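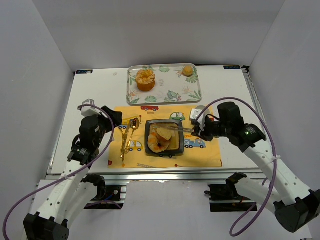

Home | Archive | Threads | Members | Help
Search this list

Re: Petty cash and staff meals in the Pliro export

The export from Pliro puts every receipt under 1,000 into one suspense line, and that line has to be cleared before the quarter is closed. Split it by type first. Refreshments for a client meeting, say an orange bundt-style cake and a small round pastry on a tray, go to meeting costs. Food bought for staff only goes to staff welfare, with its own tax code. Do not net the two - the reviewer at Calau will reject the batch.

On Mar 28, 2022, Nahom Yilma wrote:
> We have 16 receipts with no code, and 2 of them
> look like duplicates. Do I delete the duplicates
> or reverse them? Woldemariam wants the ledger
> locked this week.

Reverse them. A deleted entry leaves a gap in the voucher numbers, and the gap has to be explained at year end. Use the original date on the reversal and put the voucher number in the memo field.

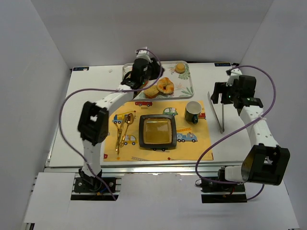
Ehsan Bagheri
Senior Bookkeeper, Fandmont

One more point on the lock. Once it is set, only the ledger owner can post to the period, so send me the coded list before you ask for it. The September file has the column order I need.

Filed under: Small Business Accounts, Month-End, Expense Coding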